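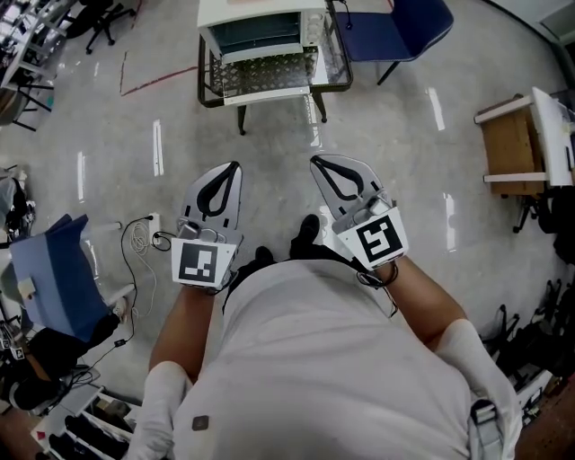
Sol gris clair, finition brillante.

Entretenir un sol clair et brillant sans laisser de traces

La méthode vaut pour les revêtements lisses à finition brillante : résine, carrelage poli, béton ciré protégé. Elle ne convient pas au parquet huilé ni à la pierre calcaire non traitée.

Matériel
Balai à frange microfibre, deux seaux, raclette souple, chiffon sec, détergent neutre. Les dosages donnés ici correspondent au concentré Ziltarura ; pour un autre produit, suivre l'étiquette.

1. Dépoussiérage
Passer la frange sèche en bandes parallèles, en revenant vers la porte. Le sable resté au sol raye la finition au premier passage humide. Secouer la frange à l'extérieur, jamais au-dessus du seau.

2. Lavage
Remplir le premier seau de 6 litres d'eau tiède et y verser un bouchon de détergent. Le second reçoit de l'eau claire. Essorer fortement : la frange doit être humide et ne pas goutter. Travailler par zones de deux mètres carrés, rincer la frange, recommencer. Changer l'eau claire dès qu'elle se trouble.
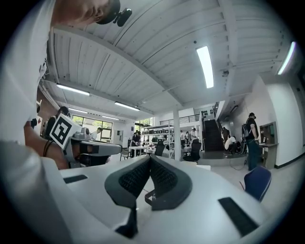

Un lecteur signale que le voile blanchâtre a disparu chez lui quand il a divisé la dose de détergent par deux, sans changer de frange ni de produit. L'excès de tensioactif est en effet la cause la plus fréquente des traces sur un sol clair. En eau dure, il s'y ajoute le calcaire — dans ce cas, rincer à l'eau déminéralisée.

3. Séchage
Tirer la raclette vers soi, puis essuyer les bords au chiffon. Ne pas laisser sécher à l'air près d'une baie vitrée exposée au soleil.

4. Marques de semelle
Frotter à sec avec une gomme blanche non abrasive. Si la marque résiste, appliquer une goutte de détergent pur, attendre une minute, rincer. Les disques Wako de grain 2 000 sont réservés au béton poli ; sur une résine, ils matent la surface. 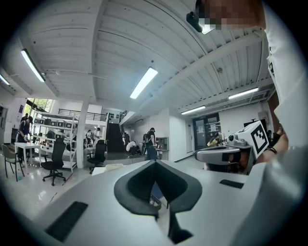
Et pour une grande surface ? Sur les 221 m² de notre atelier de Plirkow, deux seaux ne suffisent pas, il faut un chariot à presse et une frange de rechange par pièce.

Le principe reste identique, avec une frange propre par zone. L'autolaveuse est possible avec un disque souple, à vitesse réduite.

Fréquence
Dépoussiérage quotidien dans les passages, lavage hebdomadaire ailleurs. Une couche de protection tient jusqu'à 6 mois dans une entrée. La renouveler quand l'eau ne perle plus, après décapage complet de la couche précédente.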